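Omwood cell – minutes, Saturday, 10.30
Present: Merja Aaltonen (chair), Reto Schnyder (notes)

1. Left gripper. Reto has refitted both fingers and rerun the homing routine. Repeat error is down to 2 mm and we're both delighted – best result since the move to Jirnlow!

2. Cables. Merja would like more slack at the right wrist before the next long run. Agreed. The loops get checked every 115 cycles, and the log sheet stays by the controller.

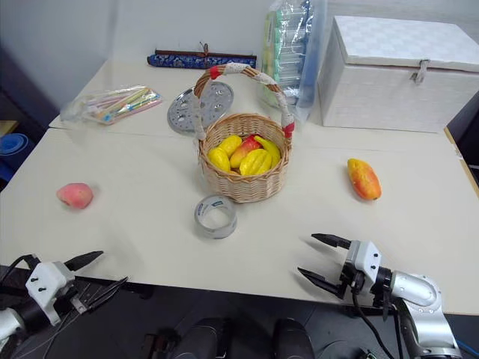 Item 3: both arms at the table, with the fruit basket.

3. Table layout. The basket stays near the middle for the fruit task. Merja loves the star fruit as a test piece, with all those ridges, and wants it kept in every set.

4. Service. Grease is due at more than 2000 cycles. Reto to order from Bilyk and book the torque driver.

Next meeting: same room, July.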